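ZERCOMBE UNIFIED SCHOOL DISTRICT
Working Group on Student Online Conduct
Minutes of the regular meeting, May 2019
Status: approved with one correction (item 3, second paragraph)

1. Call to order
The chair called the meeting to order at 4:05 p.m. A quorum was present. The February minutes were approved as distributed. The agenda was adopted with item 6 moved ahead of item 5.

2. Scope
The chair restated the charge: to recommend wording for Policy 5.16 on harassment by electronic means, including harassment aimed at a student's political or religious views. Discipline in individual cases is outside the charge and was not discussed.

3. Report intake
The administration presented intake data for the school year to date. The reporting form was opened 1,619 times and submitted 659 times. Of the submitted reports, 400 concerned conduct on accounts held outside the district network. The remainder concerned district e-mail, shared documents, or the Nuneo class message boards.

Correction: the draft minutes gave the submitted total as the number of students reporting. A student may submit more than one report, and the form does not remove duplicates.

A member asked how many reports involved an account set up in another student's name. The form has no field for this. Staff will add one before the fall term and will not recode earlier reports.

4. Off-campus conduct
Counsel's memo was received and placed on file. The group discussed whether the draft should cover posts made outside school hours. Two versions were considered:

Version A applies to off-campus posts only when they cause a substantial disruption at school.
Version B applies to the same posts and also to threats directed at a named student, with or without disruption.

Version B was preferred, 6 to 2, with one abstention. The dissenting members asked that their concern about the word "directed" be recorded. Counsel will propose a definition.

6. Political expression (taken out of order)
Draft language states that the display of a candidate's name, slogan, or symbol by a student is not in itself a violation, and that a hostile response to such a display is reviewed under the same standard as any other conduct. The phrase "regardless of party" was struck as unnecessary. "Regardless of viewpoint" was substituted without objection.

The Tsikata campus asked whether the language reaches clothing. It does not. Clothing remains under Policy 5.09.

5. Record retention
Screenshots attached to reports are now stored for one school year. Daltalel, the records vendor, can extend this to three years under the current contract. Paper reports are scanned at the front office and the originals kept in a locked cabinet. Motion to recommend three years for both formats. Seconded. Carried.

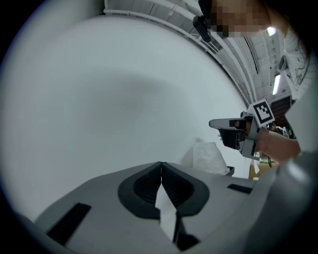
Moving to public comment, a parent asked whether a student named in a report would be told that it was being kept for three years, and whether an unfounded report would be kept that long as well. The chair replied that the draft is silent on both points. Staff will return with options for notice and for early removal of unfounded reports.

7. Action items
Staff: add account-impersonation field to form.
Counsel: definition of "directed," Version B.
Staff: notice and early removal options.
Chair: forward item 6 language to the board.

8. Adjournment
The meeting adjourned at 5:48 p.m.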